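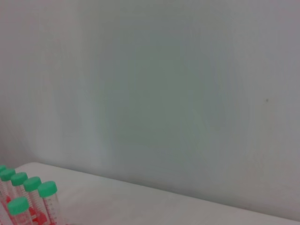
有同学在课后问：锥形离心管既然有刻度，为什么定容时还要另用移液器？答复是，管壁刻度只供估读，容量允差由厂家给出，不能当作量器使用。本节讲义即从这一点展开。

第三讲 锥形离心管的使用与台面管理

一、管体与管盖
锥形离心管由透明或半透明塑料管体和螺旋盖组成，管底收成锥形，便于沉淀集中。图中各管为薄荷绿色螺旋盖，盖缘带棱纹，管体印有红色刻度。盖色在不同批次之间可能不同，不作为样品区分依据。样品编号一律写在管体书写区，盖顶可重复标注，不可只标盖顶。

二、装液量
1. 装液不超过标称容量的四分之三，高速离心时按厂家说明另行确定。
2. 读取刻度时管体保持竖直，视线与弯月面最低点齐平。
3. 需要准确体积时用移液器或容量瓶。称量法可作校核：空管连盖称重，加液后再称，差值除以该温度下的液体密度。

三、配平
对称位置的两管须等质量，含管盖，密度相差较大的液体不得互配。只按液面高度配平不够。奇数样品加一支平衡管，内装与样品密度相近的液体。

四、转速与相对离心力
相对离心力按下式换算：
RCF = 1.118 × 10⁻⁵ × r × n²
其中 r 为旋转半径，单位 cm；n 为转速，单位 r/min。
例题：某转子最大半径 19 cm，要求最大半径处 RCF 为 342，求转速。
n² = 342 ÷（1.118 × 10⁻⁵ × 19）≈ 1.610 × 10⁶
n ≈ 1269 r/min
实验记录中写 RCF，同时注明转子型号。只写转速的记录退回补填。Kunham 实验室旧版记录表没有 RCF 一栏，填在备注处。

五、台面
1. 离心管放在台面靠操作者一侧，不贴后沿。
2. 管底为锥形且无裙边的型号必须插架。带裙边的型号可短时直立，开盖前仍须入架。
3. 盖子取下后内面朝上放在洁净垫纸上，或持于手中，不得扣放在台面。
4. 浅色台面上的无色液滴不易察觉，收尾时侧光检查一遍，再用 70% 乙醇擦拭。

六、存放与弃置
低温冻存前预留膨胀空间，管盖拧紧后不再加力。材质耐温范围查 Trestent 耗材目录附表，聚丙烯与聚苯乙烯不可混用。出现发白、裂纹或盖内螺纹变形的管子直接弃置，按接触过的样品类别分入相应废物桶。

思考题
（1）将例题中的 RCF 改为 700，半径不变，求转速。
（2）两管液面等高，一管为水，一管为蔗糖溶液，能否对称放置？说明理由。
（3）实验室只有按转速设定的离心机时，记录表还需补充哪些参数？

作业周一课前交至 Macedo 楼实验准备室。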